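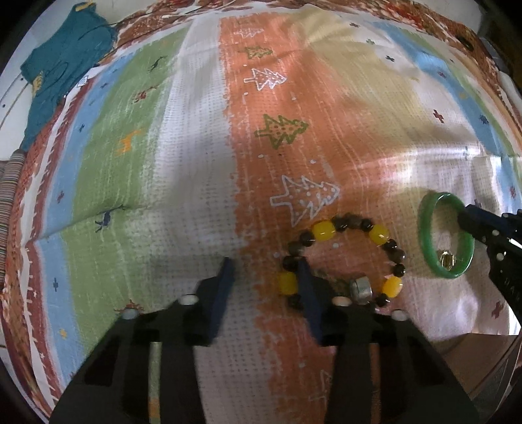

*Striped cloth with Christmas trees and deer.*

Search this repository Go

# Gretivine

Gretivine is a growing set of short folk motif names and the words people use for them, gathered from knitters, weavers and quilters. If your grandmother had her own name for a zigzag border, we want it!

## What's in it

- almost 300 entries, one per line in `motifs.csv`
- 200 of them with a note on where the name was heard
- 4 columns: `name`, `language`, `craft`, `note`

Names stay spelled the way the contributor wrote them. Banafsheh Mousavi checked the Persian entries and Soudabeh Zarei went through the knitting ones (and found a whole family of words for "bird's foot", which made my month).

## Using it

Open the file in any spreadsheet, or load it as UTF-8 text. Commas inside a note are quoted. Blank `language` means we don't know yet, so please don't guess from the spelling.

## Known gaps

Lace is thin, with only six entries. Embroidery has plenty of names but few notes. The Kallis and Omari lists still overlap in places, and I'm merging them by hand.

## Adding a name

Send a pull request with one new line at the bottom of the file. Half-remembered names are welcome, just put "unsure" in the note.

Last updated: 21 May 2026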